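A morning at the Drinton cricket ground open day

I've been going to watch cricket at Drinton since I was small enough to sit on the roller, and until last week I had never been past the white gate beside the scoreboard. The club opened the whole place up for the day, sheds and all, and I had the best time.

I got there before the gates opened and there was already a queue back to the bus stop. Idrisa Obura, who runs the grounds crew, took the first group out to the square. He let us walk right up to the edge of the match pitches and then got down on his knees to show us the grass. They cut it at five millimetres for a game and he can tell by pressing a thumb into it whether it wants another roll. I pressed my thumb into it too and learned nothing, but it felt lovely. Somebody asked about the slope at the river end (every away bowler complains about it) and Idrisa said it's been there longer than the fence and it's staying put.

The nets

Next we went over to the indoor nets, which used to be a wool store. Lamduan Boonyarit coaches the under-15s and she had two of her spinners bowling at anyone brave enough to pad up. I lasted one over. The first ball went past me while I was still deciding what to do with my feet, and the third one I hit, properly hit, straight back into the side netting! A bloke behind me clapped. I've thought about it every day since.

Lamduan is very good at explaining. She had the kids bowl the same ball three times, first with a full grip, then with two fingers, then with hardly any grip at all, so we could watch how the drift changed. I've heard commentators talk about drift for years and this was the first time I really saw it.

The stand and the museum room

The old Thorlacius Stand seats 877 and creaks like a ship. Up the back there's a door I'd always taken for a broom cupboard, and behind it is the club's museum room, with scorebooks going back further than I'd expected, a rack of caps and a bat so thin it looks like a fence paling. Yến Trịnh looks after the scorebooks and is putting them all onto the computer. She found my uncle for me in under a minute. He made nine, run out, which is not the way he tells it.

She also showed us the page for the record crowd, 3119 for the final against Grendbridge, with the number underlined twice in pencil. The scorer had written "too hot" in the margin and nothing else about the day.

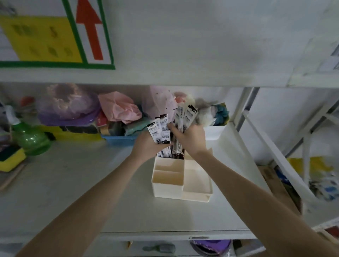
Lunch and the afternoon match

Lunch was a sausage in bread on the bank under the gums, and then a friendly between a Drinton side and a mixed team from Drirkell. Hjalti Norðdahl opened the batting for the visitors. He took up the game as an adult and plays everything off the back foot, even the full ones, and it was a joy to watch. He got to 30-odd before he chipped one to mid-wicket and walked off grinning.

Drinton got home with an over left. I stayed for the lot, then had a go at working the scoreboard, where the number plates are heavier than they look and you have to hang the sevens upside down first to get them past the hook.

If you want to go, they're planning another one in April. Wear flat shoes, as they won't let you on the square in anything with a heel, and get to the nets early while the spinners' arms are fresh. Parking is on the oval behind the pool.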